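In defence of folding on the bed

My mother ironed on a board, folded on the dining table and would no more have put clean washing on a bed than on the lawn. I grew up thinking that was simply the rule. Then I moved into a flat where the dining table was a shelf that came down off the wall, and within 2 weeks I'd gone over to the other side and I've never been back.

I fold on the bed. I think most people do, whatever they tell visitors, and I think it's the best surface in the house for the job. It's wide, it's low, and it doesn't matter if a sleeve goes over the side. You can lay a shirt right out with its arms flung wide and walk round to the other end of it (if you've got the room, which I haven't quite). Try that on a worktop with the kettle and the toast crumbs!
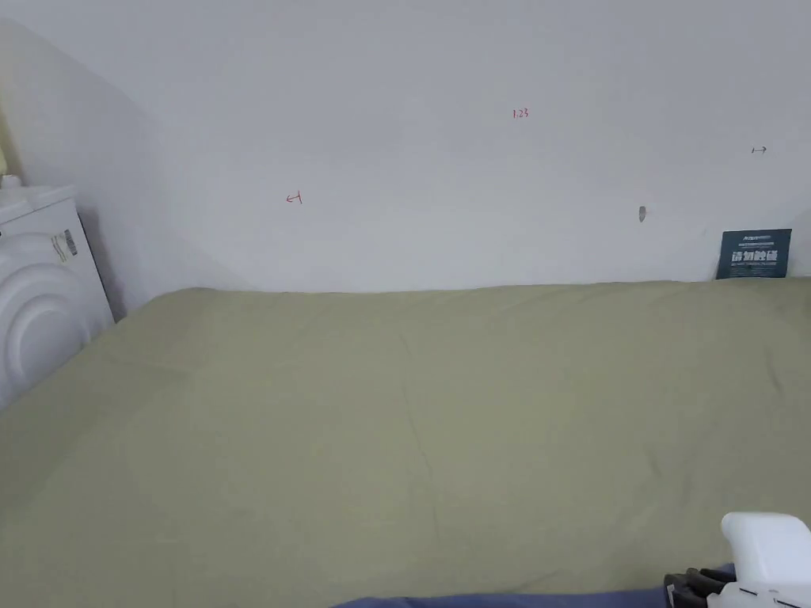 People who write about housework love a folding station. I read a piece in February on the Arnwood website, all baskets and labels and a special bench at hip height, and I spent a good ten minutes wanting it very badly. Then I tried to think where I'd put such a bench and the answer was on the bed. The Treloar catalogue does one that folds flat, to be fair to them, but then you've got to keep it behind a door, and everything I've ever kept behind a door has fallen on me.

My one firm view is about what's underneath. Do it on the plain sheet if you can, pulled tight, before the duvet goes back on. A flat sheet gives you something to push against when you press a fold down with your palm, and you can see straight away what you've got and what you haven't. Green is very good for this. White shirts show up, navy shows up, even grey socks show up, and grey socks are the ones that get away.

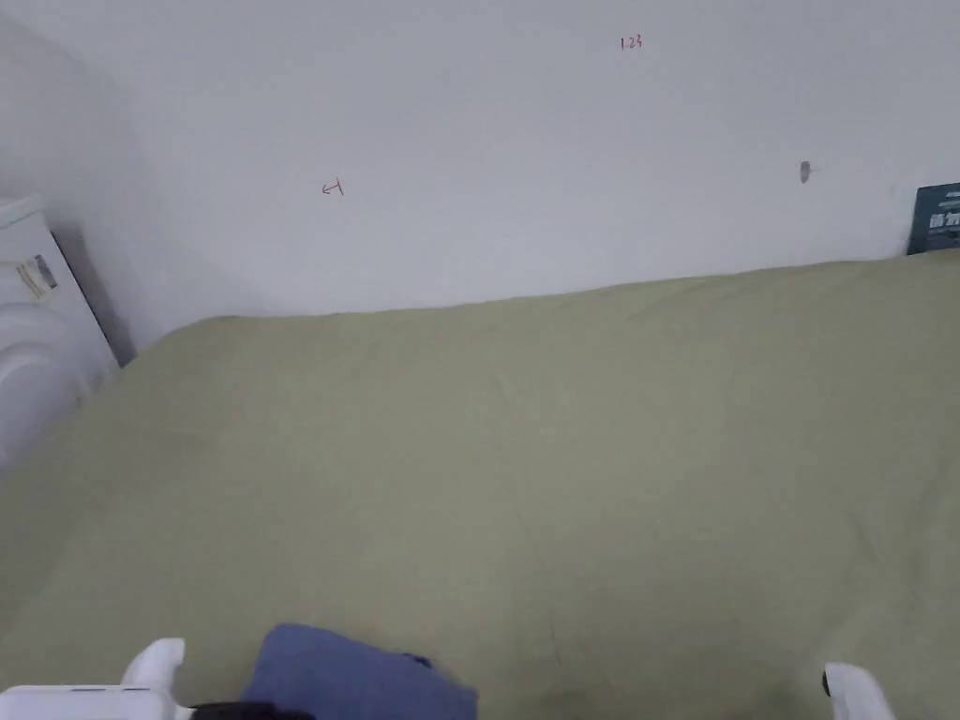
I'll admit that half the time I get the order wrong and the duvet is on already. Folding on a duvet is a different business altogether, softer and slower, and your neat square sinks in the middle and goes a bit like a pie. Thin cotton is the worst. You line up two corners, you reach for the third, and the first has wandered off down a crease. My way round it is to hold one end still and pull the other until the cloth's tight, then lay it down in one go and not fiddle. Sometimes I do the first fold in the air, which looks like I'm signalling to a ship.

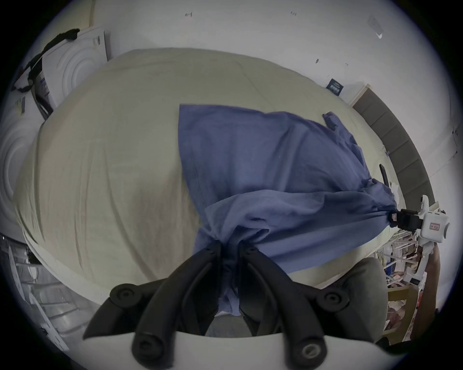
Pale duvet, blue cloth, nothing square yet.

Thick things don't mind so much. Anything with a bit of fleece to it will stay where you put it, and I save those for last because by then I'm bored and want to be done. Fold, fold again, pat, next. There's a woman on the Resero forum who rolls the lot and stands it up in drawers like cigars, and good luck to her, but I like a pile. I like carrying a pile, with my chin on top.

And there's the deadline, which is the real case for the bed. Washing on a chair can stay on that chair until Easter. I know this from experience. Washing on the bed has to be dealt with by 11 at night or you're sleeping under it, and I have slept under it, and a zip in the ear at 5 in the morning is a very good teacher.

I put all this in my column for the Dallwood newsletter and was told off by return. 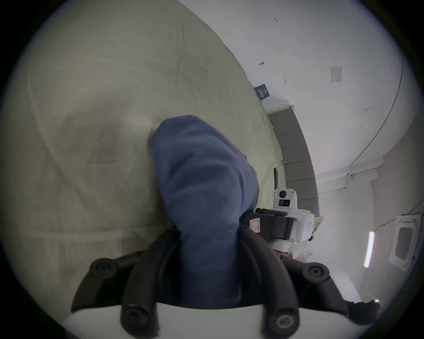

Marian wrote in to say that a bed is for airing until noon and for sleeping after ten, that she has folded on a kitchen table for 64 years with a clean tea towel under the pile, and that anyone whose back hurts after doing the sheets should look at how low their mattress is before they go recommending it to other people. She's got me on the back. I do kneel for the big sheets now, on a cushion, and I'm keeping the bed.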